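Greywater Systems: What Is New This Spring

Trasstead Water Products has added two models to its Luken line of household greywater filters. The Luken line takes water from showers, bathtubs and bathroom sinks, strains out lint and hair, and sends it to the yard for trees and shrubs. Water from toilets and kitchen sinks should still go to the sewer or septic tank.

Both new models use the same filter basket as the older ones, so customers who already keep spare baskets on the shelf can go on using them. The lid now has a single latch and opens toward the front - a change many of our installers asked for. The pump models still need a standard grounded outlet.

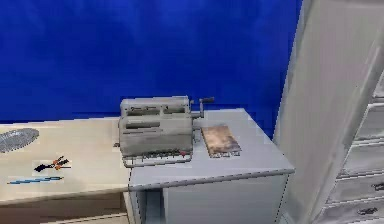
Orders and Delivery

Orders placed by Sunday, March 25, 2018 will ship at the old price. After that the new price list applies to all Luken units and to replacement pumps. Delivery takes 21 days from our Plirness warehouse. Baskets, hose clamps and diverter valves are in stock and go out sooner.

Dealers who did not get the January price list should write to Ga-eun Lim in the sales office. Please include your dealer number.

Installer Training

Fiachra Geraghty and Na-rae Byun will teach the installer class again this year. It runs for three days and covers site layout, diverter valves, mulch basins and the yearly service visit. Clay soil gets a full morning this time, as last year's group ran out of time for it.
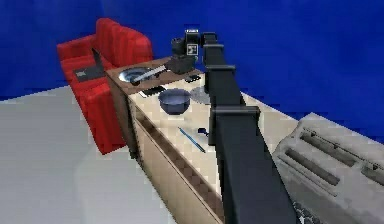
Class size is kept small and lunch is included. Bring work gloves and a tape measure. Anyone who plans to install in a county that requires a permit should also bring a copy of the local form - Na-rae will go over the drawings most offices want to see.

Service Reminder

Clean the basket once a month, more often if you have long-haired dogs or wash them in the tub. Turn the diverter back to sewer before using bleach or drain cleaner. Questions about older units go to Kyung-hwa Hong at the service desk.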